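Wednesday, November 11, 2020

Bench 3, the white desk. Continuing the reorganization from the list on the inside cover. Putting this down while I remember it, so that whoever sits here next knows what went where.

Monitor height first. The stand is too short for anyone working here all day, and the replacement riser from Grallano is still on back order, so books are holding it up for the time being. Four of them, the wider one at the bottom. Tried three earlier and the top of the screen was still below eye level for me. With four it's right when I sit, a bit low when I stand. I pushed down on the front edge of the stand and then on the back edge, and the stack did not shift. The two navy ones are the old Nandis manuals and can stay there forever. The white one gets borrowed, so if you need it, swap in something of the same thickness and put the stand back square on top.

Screen stays off while the desk is being sorted. I don't want anyone pulling on a live display cable.

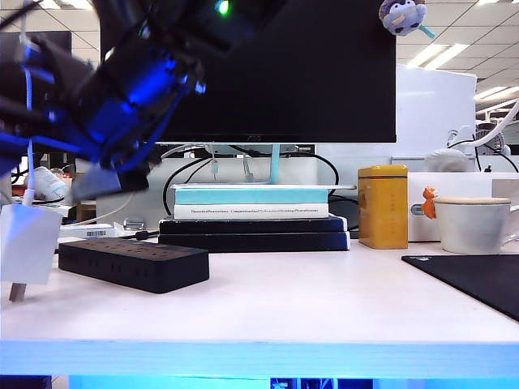
Where do the tea things go if the desk is supposed to be clear?

The tin and the mug stay on the right side of the books, with the lid kept on the mug. Everything else for tea goes to the shelf by the sink. I know the rule used to be no drinks on the benches at all, but it was ignored for so long that I would rather have one fixed spot that is well away from the outlets. Right side is for drinks, left side is for power. If you move one, check the other.

The little things (plush, orange figurine) stay too. They aren't in the way of anything and I'm not going to be the one who puts them in a drawer.

Cables. This is the part that isn't done. The black ones behind the monitor are all still in one tangle, and I only got as far as working out which is which:

- display cable: goes to the tower under the desk, long enough, leave it
- monitor power: reaches the strip with slack to spare
- a second display cable, not connected to anything at either end. Pulled on it, it's looped through the others, will come out when the rest is undone
- one I couldn't trace past the back of the desk. Left it alone

Plan is to take everything off, feed the cables back one at a time, and tie them to the rear leg with the hook-and-loop strips. NOT zip ties. The last set of zip ties had to be cut off and somebody nicked the insulation on a cord, which then had to be thrown out. The roll of hook-and-loop is in the Maldonado drawer, second down. It was a 200 inch roll and there is plenty left.

Labels: write on both ends. I used white tape and the fine marker. The thick marker bleeds.

Power strip. It was on the floor, where it got kicked and collected dust, so I moved it up onto the desk at the left. I vacuumed the outlets with the strip unplugged before bringing it up. Asset number on my sheet for it is 1644, please don't carry it off to the other room, we already lost one that way. Ideally it would be screwed to the underside of the desk -- it needs a bracket, and I haven't measured for one yet. Until then it lies flat, with the cord leading off to the left so that it doesn't cross the part of the desk where people put their arms.
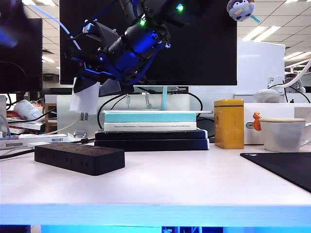

The back left corner is the next job. It has turned into the place where boxes and loose white cables get left when somebody is in a hurry. Empty boxes get flattened unless they have a barcode we still need for a return, in which case cut the label off and tape it into this notebook. Evness wants the original label on anything sent back, so check before you cut one of theirs. White cables: test each one, coil the good ones, bin the rest. I don't want a "maybe" box. We had one and it never got opened.

Wipe down the desk once the corner is clear. Damp cloth, no solvent. The white surface goes dull where the solvent was used last time, over by the wall.

Still to do:

- undo the tangle, re-run and tie
- back left corner
- measure for power strip bracket
- ask about the riser again
- find a lamp that clamps, the one with the base takes up too much room

Stopped for the day with the books and the strip done.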